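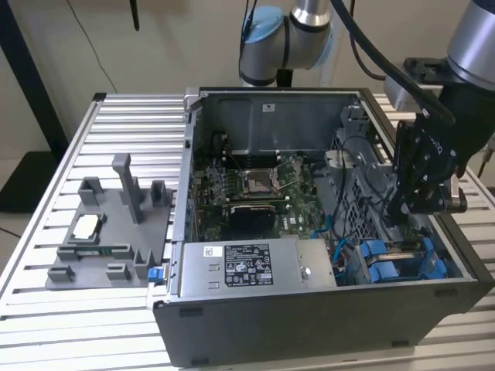
Vivora bench kit for two arms: long-term review

Posted 2 May 2026 in Equipment

We bought the Vivora bench kit for our workshop in Devham in September, to hold desktop computers while two robot arms take them apart and put parts back in. It cost £3,405 before VAT. For that you get the slatted aluminium table, the arm mounting plates, a set of printed fixtures and the drawings to print more. The arms and grippers are not included, and neither is any software.

I was against buying it at first. We had a perfectly good steel welding table and a price for drilling it out. What changed my mind was working out how many times we would move the arms in the first year. My guess was three. We moved them five times, and each move took less than a morning.

The table

The top is a row of aluminium rails with gaps between them, and anything that takes a slot nut can be bolted down wherever you like. A full tower laid on its side sits flat with space next to it for a fixture tray. With both arms working over the case the table doesn't shake enough to bother us.

The gaps are a nuisance with small screws. They go straight through to the floor. Vivora sells a drip tray to hang underneath, which I think should be in the box at this price. We used a sheet of hardboard.

Levelling took longer than the instructions suggest. The feet are fine, the floor was the problem, and if yours is old concrete you should allow half a day and have some shims ready.

The fixture tray

This is the part I would pay for again without much thought. It is a flat printed plate with slots and posts, and parts come out of the machine and go to a known position. A memory module stands in a slot and the arm can find it again. Without that you spend your time on vision work for every part that gets put down at an angle.

The printed plastic has held up better than I expected. One clip broke and we printed another overnight. Check that you have a printer bed big enough for the full plate before you rely on the drawings. Ours wasn't, so we split the plate in two and pinned it together.

The supplied layout suits ordinary office desktops. If you handle laptops or small-form machines, plan on redrawing most of it, and put someone's time in the budget for that.

Grippers and cameras

Vivora will quote for a Fema two-finger gripper with the kit. We took the quote and I think it was fair, but the fingers are wide for this kind of work. Getting hold of a drive carrier tab is one thing. Reaching a small connector with a power supply on one side and a drive cage on the other is much harder, and cables make it worse. They are never in the same place from one machine to the next, even in the same model.

If I were doing the budget again I would put more money into fingers and less into the table accessories. Get at least one narrow set made at the start. I would also put a wrist camera on the first order. A fixed camera beside the bench is good for checking that the case is where it should be, but it can't see into the corner under a drive bracket, and the arms get in its way.

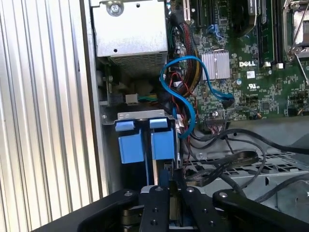

What else to budget for

Cable management. The kit has no cable supports to speak of, and an arm lead draped over the work area will catch on something sooner or later. We bought a ceiling-mounted spring balancer from Akolgo and it works well.

Scrap machines to practise on. We set aside 16 old desktops and wrecked a fair few CPU sockets. Mix the models if you can, otherwise you end up with a routine that only works on one of them.

Guarding and risk assessment. Collaborative arms still need one. Ours was done by an outside firm and they wanted the table dimensions before it arrived, so ask for the drawings early.

Spare slot nuts. Buy a bag.

Delivery and support

It came on one pallet and needed two people and a pump truck. The mounting plates were for the wrong arm. Vivora replaced them without any argument, though the second set took longer to arrive than the whole kit had. Email support is good on anything mechanical. Questions about the Fema gripper get passed on and the answers are slow.

Should you buy it?

For one arm doing one fixed job, no. A drilled steel plate will do and it costs a lot less. For two arms and work that keeps changing, I would buy it again, ideally without the accessory pack — most of ours is still in its bags. Ask for the price with table, plates and tray only. It isn't on the website but they will quote for it.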